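Old tennis balls – anything useful to do with them?

Posted in House & Yard by grekilano

Our club over in Wetham is clearing out the shed and I said I'd take the dead balls. Now I have 200 of them in trash bags in the garage. No dog. Feels bad to throw them out, the town won't take them with recycling. Has anyone found a use that isn't a craft project? Also do they bounce again if you leave them someplace warm, my brother in law swears by it.

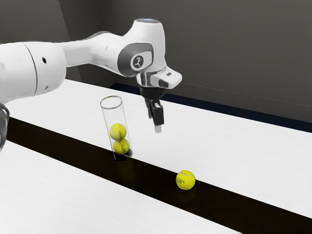 salem_porch: Warm won't do it, the air is gone from inside. Been there. Call the animal shelter first, ours took 50 and wanted more. Then schools – teachers cut an X in them and push them on chair legs so the floor doesnt get scratched. Use a sharp utility knife and hold the ball in a vise, not in your hand!! I have a scar.

Keep a few for yourself. Two in the dryer with a down jacket or pillows, low heat, 20 minutes, check, go again if it's still clumpy. Wash them first if they came off a clay court or you get orange pillows.
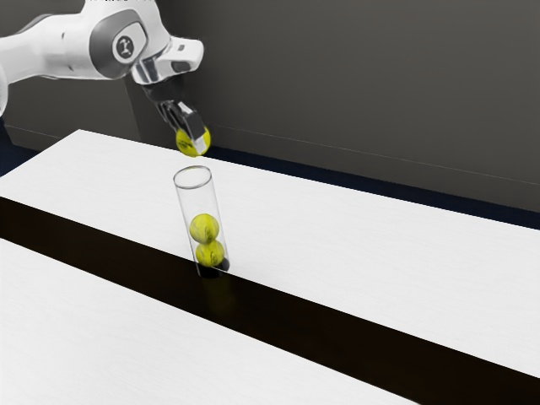
Tennis ball, yellow-green.

jovero12: hang one on a string in the garage so it touches the windshield when you're parked right. thats one down

mudroom_dan: Disagree on shelters a bit, call before you drive over. The one near me says no, the fuzz is rough on dogs teeth if they chew all day. Senior center took 12 of mine for walkers, but they wanted clean ones, no mildew. So go thru the bags and toss anything that smells.

For a sore back – put two in a long sock, knot it tight, lean on it against a wall. Works better than the thing I paid for. The rest I'd just list free by the curb, mine were gone by supper.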